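Household Energy and Its Numbers
Week 4 handout: Firewood, or what you are paying for
Instructor: Luana Brandão

Read this before the Povham session. Bring a calculator.

Why start with firewood

Most of this course deals with meters and bills, where somebody at least pretends to measure something. Firewood is sold by volume, by eye, and by the word of the seller. The claims made for it are old and they get repeated a lot, which is a good reason to distrust them.

1. The cord

A full cord is a stack 4 feet by 4 feet by 8 feet, or 128 cubic feet. That figure includes the air. How much air depends on who stacked it, how straight the pieces are, and whether they were split. Textbooks like to give a single number for solid wood per cord. Treat it as a middle value from somebody else's woodpile.

A "face cord" or "rick" has no fixed depth. If a seller in Mestville and a seller in Pollmont both quote you a price per rick, you have two prices and no comparison. Ask for length, height and depth, then do the division yourself.

2. Shape and stacking

The usual diagram shows perfect cylinders in neat rows, from which you can work out a packing fraction of a little over 90 percent. Real pieces taper, bulge and lean, and the fraction drops. Any formula that needs a single diameter has to be told where along the piece to take it.
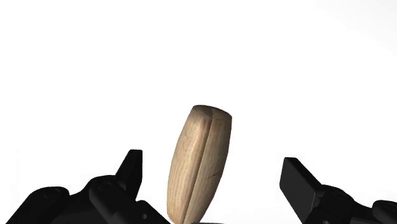

A piece that is thicker in the middle than at its ends will be overstated by a middle measurement and understated by an end one. Averaging the two ends does not fix this. Newton's formula (both ends plus four times the middle area, divided by six, times length) does better, and almost no one selling wood will bother with it.

3. "Seasoned"

The word has no useful meaning in an ad. Moisture content does, provided you ask which kind. Wet basis divides the water by total weight; dry basis divides it by the weight of dry wood. The same piece can be quoted at 37.5 percent or 60 percent, and both are correct.

I am also unconvinced by the knock test, by cracks in the end grain, and by color. Each tells you something about the surface. Split a piece and test the fresh face.

4. Problem for next week

The Tuncer yard offers a stack for $642, described as "a generous 4 cords." A buyer measures it and finds 46 cubic feet less than four full cords. Find the price per true cord. Then say what you still don't know about the heat you would get from it. The second part carries more marks.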